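Wostari sim bench, set-up guide
Section 4: Generating scenes and running the clutter comparison

Do section 3 first. If the arm doesn't home, stop and go back, nothing in here will fix it.

4.1 Before you start

You need the Wostari build from August or later, the Sevier object pack unpacked in the same folder, and 40 GB free on the scratch disk. More if you keep depth. Most people don't need depth.

1. Open the launcher, pick Kitchen set, then Tabletop.
2. Load the object list. Default list is fine for the first run.
3. Set the seed to 341. Same seed for everyone, otherwise the numbers can't be compared with the Fagerlund baseline.
4. Tick "randomise room" and "randomise camera". Leave "randomise arm base" off.
5. Press Build. Takes a while the first time, textures get cached.

Note: camera tilt is on purpose. Walls and doors will lean in some views. Don't straighten the output afterwards, the pose file won't match any more.

Caution: don't rename object folders. The scorer looks them up by name and skips what it can't find, with no warning at all.

4.2 Checking a scene

Look at the preview before committing to a full batch. Objects should rest on the table, gripper open, nothing held at step zero. Overlap between objects is allowed (a utensil can lie partly under something bigger, as with the card terminal and the silver one), and the overlap cases are the ones the method is being tested on, so keep them.
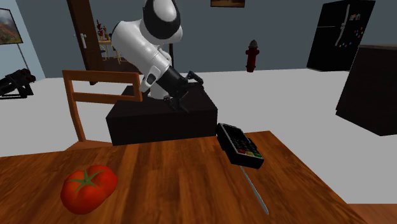 How many scenes do I need before the result means anything?

600 per condition. With fewer, the gap between the two planners moves about too much from one run to the next. A short run of 208 is enough to see if your set-up works, but don't report it.

4.3 Running the comparison

6. Choose planner A (Fagerlund baseline, grasps whatever scores highest).
7. Run the batch. Don't touch the preview window while its going, it steals frames from the renderer.
8. When the log says "batch closed", save the results folder under a new name.
9. Switch to planner B (Travberg ordering: works out which object is on top, goes for that first).
10. Reload seed 341. It does NOT carry over from step 3.
11. Run again, save again.

Note: both planners get the same views and the same time limit. If you change the limit for one, change it for the other and write it in the run notes.

4.4 Reading the output

Open summary.txt in each folder. Two lines matter: "clear" (target lifted, neighbours left where they were) and "dragged" (target lifted but something else moved with it). Our own runs had B well ahead on overlap scenes and level with A on the rest. If yours are level on both, check the overlap slider in the object tab, it's probably at zero.

Background things aren't scored. Doors, fridge, wall pictures, chairs, all just there for variety. A planner that reaches for any of them gets logged as "off table" and the scene counts as a fail.

Caution: "off table" above a handful per batch usually means a bad camera pose file. Rebuild from step 5, dont patch it by hand.

4.5 If it goes wrong

Build hangs at the textures: clear the cache folder, restart.
Objects sink into the table: old Sevier pack. Get the current one.
Objects jump at step zero: contact margin too large, put it back to default.
Same score from both planners, to the last digit: you ran A twice. Check step 9.

Real arm transfer is in section 5.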